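Why Do Robots Have Rules?

By Şengül Canpolat, for the Pesby Young Readers pages

You have rules at home, I am sure. Don't run with scissors. Put the milk back. Wait until everybody is sitting down before you start on the potatoes. Robots that share a room with people have rules too, and some of them are a lot like yours!

The first rule, and the one I like best, is to try things out in a pretend world before you try them in a real one. People who work with robot arms can build a whole room inside a computer, with tables and walls and things to pick up. If the pretend arm drops a pretend bowl, there is nothing to sweep up, and you can start over right away. My friend Muammer Türkmen once let a pretend arm practice the same little job 500 times before lunch (he had a sandwich while it worked, and I don't blame him).

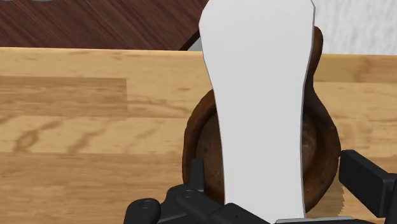 The second rule is to hold things just firmly enough. Think about how you carry an egg, and then think about how you carry a heavy book. You squeeze them differently without even thinking about it, but a robot has to be told. So the people in charge set a limit on how hard the fingers may press, and they write it down where the next person can find it.

Rule number three is about moving slowly near other things. When an arm is high up with plenty of space, it can go a bit faster. When it comes down near a table full of dishes and boxes, it should slow down, just as you do when you carry a full glass of juice past your little brother.

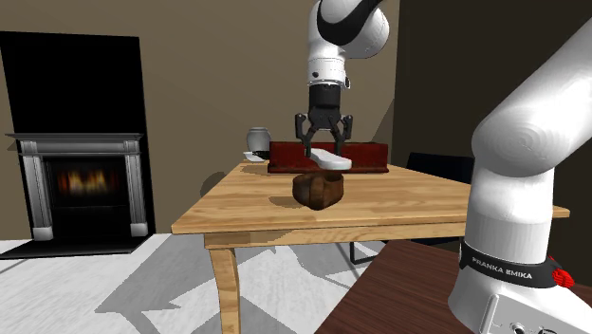
A robot arm holds a flat white object over a woven basket.

The fourth rule is for the people. With a real arm, you stay out of its reach while it is moving, and you always know where the stop button is. A stop button should be easy to see and easy to push, and everybody in the room is allowed to push it, even the newest person, and even if they are only a tiny bit worried. You never get in trouble for stopping a robot.

Grown-ups from many countries meet to talk about rules like these and write them down in long documents called standards. They are not exactly bedtime reading, but they help people in different places agree on what "safe" means.

Now you try! Ask a friend to be the robot, and write four rules for picking up a sock.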